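Ladby Replication Group
Research associate, robot learning (fixed term, two years)

We are hiring one person to help us find out whether a result is true.

The result is the Tarameo transfer claim. In short: train a manipulation policy entirely in simulation, randomise the physics hard enough, and it will run on a physical arm with no further tuning. The original paper reports this for a drawer task and a peg task. Plenty of labs have since built on it. Very few have published an attempt to repeat it, and the two attempts we know of disagree with each other.

Our own position is that we don't know. Tzu-hsuan Chuang, who leads the group, thinks most of the effect comes from how the evaluation trials were reset between runs. Chia-jung Poon thinks it's a real effect that has been badly oversold. You are welcome to side with either of them, or neither, provided you can live with being wrong in print.

The work so far

We have rebuilt the training environment from the paper and its appendix. That took longer than it should have. Joint damping values are given in one table and contradicted in another, and the contact model is described in a single sentence. Where the paper was silent we wrote down our guess and kept a second version with a different guess, so we can see how much the answer depends on it. So far it depends on it quite a lot, which ought to bother more people than it does.

Before any task goes in, we run the arm on its own. No drawer, no peg, no table to bump into. If the joint behaviour is off at that stage, nothing measured later means much, and we have already caught a sign error in our own wrist code this way.
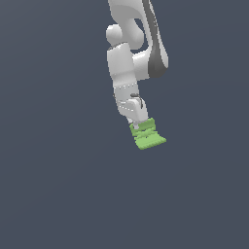 The simulated arm with its gripper, no task objects loaded. Render: Yi-chun Leung.

Renders like this look tidy and we'd ask you not to be persuaded by them. A clean picture of an arm tells you the meshes loaded. It says nothing about whether the friction is right.

Hardware trials are planned to start in November on the Trenitz bench. The analysis plan will be locked before then, and the person we hire will have a say in it.

What you'll do

Run the simulation arm of the study, including the ablations nobody else in the field seems keen to run. Write the reset protocol for the hardware trials with Hsiu-ying Yip and then follow it, even at the end of a long day. Score trial video without knowing which policy produced it. Keep a log that a stranger could follow. Co-author the report, whichever way it falls.

There is some dull labour in this. Resetting a drawer to the same position over and over is a fair part of the job, and we'd sooner you heard it from us now.

What we're looking for

A master's degree or PhD in robotics, computer science, statistics or something close, or equivalent time in a working lab. Solid Python. Experience with at least one physics simulator, and a clear idea of what it gets wrong. Enough statistics to explain why five seeds might not be enough, and to say what number would be.

Hands-on time with a physical arm is helpful. A long publication list isn't required. If you have tried to replicate something and failed, we would very much like to read about it, published or otherwise.

We are less interested in people who already have a stake in sim-to-real working. That's a preference, and you can argue with it in your letter.

Conditions

Full time, with part time possible at three days a week or more. The hardware work is on site; the rest can be done from home if you're organised about it. Leave, superannuation and travel follow the standard research staff agreement. Funding comes from the Cárdenas methods programme, which sees our report at the same time as everybody else and has no right to change it.

How to apply

Send a CV and a letter of no more than two pages. In the letter, pick one published robot learning result you don't believe and tell us what experiment would change your mind. Please be specific – "more trials" won't do it. Code samples are optional, and messy ones are fine if they run.

Interviews are with Tzu-hsuan and Chia-jung, plus a short practical session in which you'll be given a results table and asked what's missing from it.

Questions about the role go to Brisa Arriaga in the project office, who can also arrange a call with current staff. Applications close at 5 pm on the last working day of the month.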